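Ribbed glass is back in Dorncombe, at a price

15 September 2018

Jostine, the Kostlow tableware company, says it will start selling its ribbed drinking glasses in Dorncombe this month, in the old shoe store on the corner by the bus station. The range is called Phetsri and the company is describing it as "the glass your grandmother would have picked." Whether anybody's grandmother would have paid $17 for one is another matter.

The company says 3376 people have signed up to hear about the opening. It did not say how many of them live within driving distance of Dorncombe, and when we asked twice we were sent the same statement twice. The first delivery will be 693 glasses. Sunee Boonchu, who will manage the shop, said she expected those to be gone in two weeks and that a second delivery was "being discussed."

Fluted glass has been through town before. Ademir Rocha sold it from his housewares store until he closed in 2000, and he remembers marking it down more than once. "People liked it on the shelf," he said. "Then they got it home and found out what it's like to get milk out of the grooves." He hasn't been invited to the opening and doesn't plan to go. 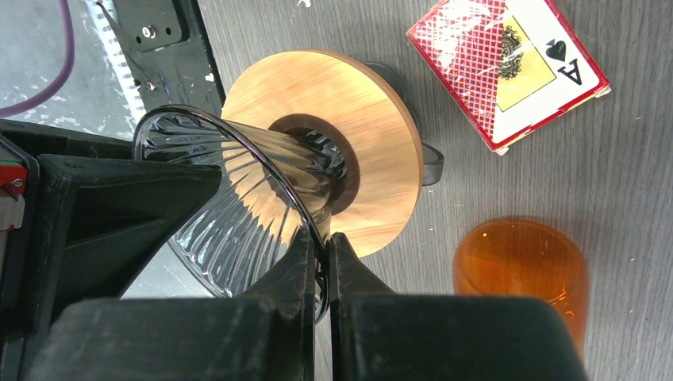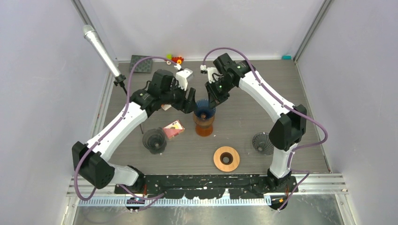 Jostine's main selling point is how the glass handles light. The brochure spends most of a page on it, with words like "liquid" and "alive," and a footnote about the history of pressed glass that doesn't give a single date. Some of this is fair. The long ribs on the clear glass do pick up bright white streaks, and they chop the edge of the wooden disc behind them into a row of scallops, which is a nice effect if you happen to be looking for it. It is also what ribbed glass does at any price, including the kind found in a box at a yard sale.

Color is the other argument. Usa Somboon, who wrote the brochure, said buyers are tired of plain glassware and want a table where the pieces don't match. She was not able to point to a survey. She did say that customers at the Kostlow shop often come in for one glass and leave with four, and that blue had done especially well there since February. Sales figures for the Kostlow shop are not being released.

There is also the question of how the glasses hold up. Jostine's written guidance says they can go in the dishwasher "with care," a phrase that Tekle Habte, who runs the lunch counter across the street, read out loud to us with some enjoyment. He was offered a trial set for his customers and turned it down. His own glasses are straight-sided, they stack, and he buys them by the case. "If one breaks, I sweep it up and that's the end of it," he said. "I don't want to be upset about a glass."

Boonchu said the company would replace any piece that arrives chipped. Breakage at home is not covered, and neither is clouding, and the guidance on returns runs to two pages of small print. Replacements will have to be picked up in person at the shop.

Not everyone is grumbling. Kamonchanok Yensuk, who lives above the store, said she was glad to see the windows cleaned and the lights on, and that she would probably buy one glass to be polite. The storefront has been dark for so long that the last tenant's sale sign had faded to white. She was less happy about the delivery hours, which are listed on the door as starting at six in the morning - a detail the brochure leaves out.

The shop will be open every afternoon to begin with. Jostine has taken the space on a one-year lease and would not say whether it has an option to stay longer.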